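Limescale in combi, which inhibitor?

Cilport
Hard water here, 287 ppm on the supplier's report. The hot tap has dropped off since January and the boiler kettles on anything above a trickle. Would an electrolytic inhibitor on the cold feed sort it, or is it a softener job?

Sunik
Softener. Inhibitors do nothing for scale already in the plate heat exchanger.

Miah_8
Disagree in part. A softener won't clear the existing scale quickly either. Descale or replace the plate first, then decide. A new plate is two screws and a pair of seals on most combis.

Sunik
Fair on the plate. I still wouldn't spend money on an inhibitor at 287. I had one for 3 years and the shower head furred up just the same.

Miah_8
Shower heads fur because water evaporates on them. That tells you little about the exchanger.

Cilport
Plate is out. The domestic side is nearly blocked, so a new one is on order.

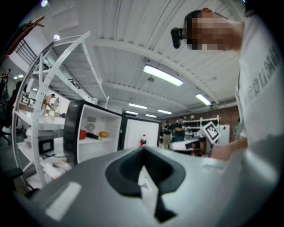 Savadlow
Does the softener go before or after the kitchen cold tap?

Miah_8
After. Tee off the kitchen cold first so you keep a hard drinking supply, then run everything else through the softener. Fit a bypass with three valves.

Sunik
And check the boiler manual. Some makers don't want softened water in the heating circuit, so fill that from the hard side.

Cilport
Noted. Will price up both.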